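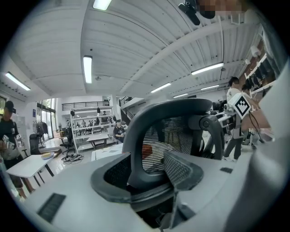 One of the black mesh chairs on the ground floor, with the stairs and mezzanine railing behind.

Chairs, fans and floor space: changes downstairs

The move of desks at Kalinowski is mostly finished, and the last part of it is the seating. In April we ordered 40 task chairs from Merkex to replace the mixed set that came with the building. The order came to 1,362 dollars after the trade-in, plus delivery. All of them have mesh backs and a headrest.

The headrest is the part most people have asked about. It slides up and down, and it also tilts. If it pushes your head forward, tilt it back first and then set the height. The seat lever is on the right side. The tension knob is under the front edge of the seat and is stiff for the first few turns - keep going.

Please leave the chairs on the floor they were assigned to. The first week, 6 of them went up to the mezzanine and had to be carried back down the stairs, and one of those now has a loose armrest. If the upstairs tables need more seats, write to the Ivis office desk and we will add them to the next order.

Casters and cables do not get along. Before you roll back from a white table, check what is on the floor. Cable covers are on order from Trarkico and will go down along the main walking route first. Until then, coil up anything you are not using and put it under a table.

Standing fans stay out through the warm months. They can be moved, but keep the glass doorway clear so that people can get in and out with their hands full.

The tall white shelves are for small shared items only. Bags, coats and lunch containers belong in the cubbies by the restrooms. Shelves are checked at 4 p.m. and anything without a label goes in the bin under the stairs, where you can collect it.

The old chairs that are still in good shape are free to take home. They are lined up in the loading area through the end of the month.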